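Hastudley Opens Library of Hand-Taught Kitchen Tasks

Release covers 3143 demonstrations, including the bad ones

July 3, 2024 – Hastudley, which teaches robots to do things most people learned from an annoyed parent, today released Rallis, a library of 3143 kitchen demonstrations recorded by human operators working a robot arm and hand by remote control. The library is free for research use. Commercial users are invited to write in, and to be patient.

Every demonstration in Rallis was made the slow way. An operator puts on a sensor glove, the robot hand copies the glove, and the two of them try to get through a chore together. Joint positions, motor currents and camera views are stored along the way. The operators moved lids, pots, cups and spoons, and one of them spent most of March on ladles.

"People ask why we don't just write down how to pick up a saucepan," said Evdokia Tsakiris, who heads the demonstration program. "We tried. It ran to 18 pages and the robot still went for the lid."

Saucepans get the largest share of the library. A short handle leaves little space for fingers, a glass lid throws reflections at the cameras, and a person reaching for one does several things with the wrist that they will deny doing when asked. Operators were told to approach from different sides and at different speeds, and to stop apologizing to the equipment.
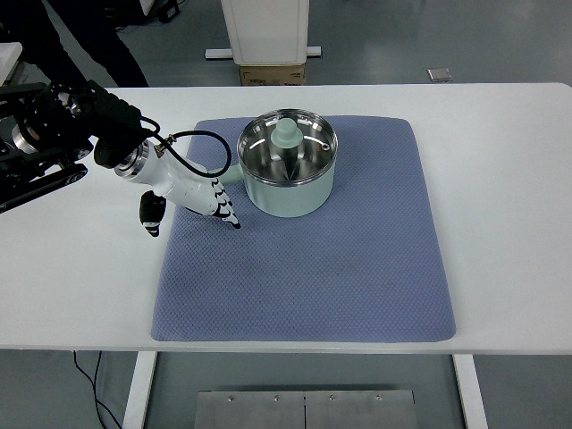

Hastudley Demonstration and Teleoperation Group

Training a new operator takes 12 days. The first five go to learning that the robot's thumb is not where your thumb is. After that come simple reaches, then grasps, then full tasks with a supervisor watching and trying to keep a straight face. Operators who play a lot of video games do no better than anyone else, a finding that was badly received in the break room.

Rallis also keeps the failures. Missed grasps, dropped spoons and long hesitations are labeled and stored next to the clean runs, so that researchers can train on them, filter them out or simply feel better about their own results. Each recording carries a short note from the operator. The notes have been lightly edited for language.

"A clean run tells you what the task looks like when it goes well," said Stamatia Margaritis, lead operator. "A messy one tells you what I do when my glove slips – and I'd like it known that I recovered the pot."

The recordings come with Medov, the playback tool the group uses in-house. Medov lines up the glove data with the robot's own readings and lets users step through a grasp one moment at a time. It has two color themes, both gray.

A second library, Zarkov, is in preparation. It will cover tasks taught by direct guidance, in which the operator takes hold of the arm and moves it through the motion by hand. Recording is under way, and drawers have been harder than planned.

Access requests for Rallis can be made through the Hastudley website. Applicants should name their institution and say in a sentence or two what they hope to teach a robot. "Everything" has already been submitted several times and will be returned for more detail.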